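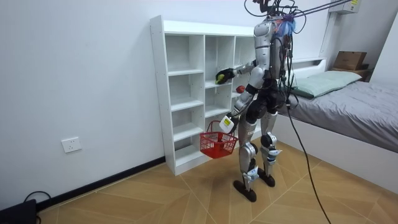

White cubby shelves by the left wall, bed on the right, red basket.

Open cubbies in a small bedroom, how do I stop them filling up with junk?

Darudov988
We have a white open-cubby unit in the small bedroom. Everything gets dropped in it. I go through it with a red plastic shopping basket and put things back where they belong, and in 5 days it is full again. Fruit ends up in there too. I don't want to buy doors for it. There isn't much floor between the shelves and the bed, so whatever I do can't stick out. What works for other people?

ostport_renter
Give each cubby one job and leave one of them free for stuff you haven't dealt with. When that one is full, you empty it before bed. I did this with a Prosent unit in my last place and it took me 3 weeks to get used to it. Put the things you use daily in the middle row so you aren't bending down. Food goes back to the kitchen the same day, otherwise you find it later by the smell.

Taşdemir
get bins

Darudov988
Thanks both. Bins would have to fit inside the cubbies, so I'll measure first. Trying the free cubby this week.

Contact us | Terms | © Ostport Home Help | Back to top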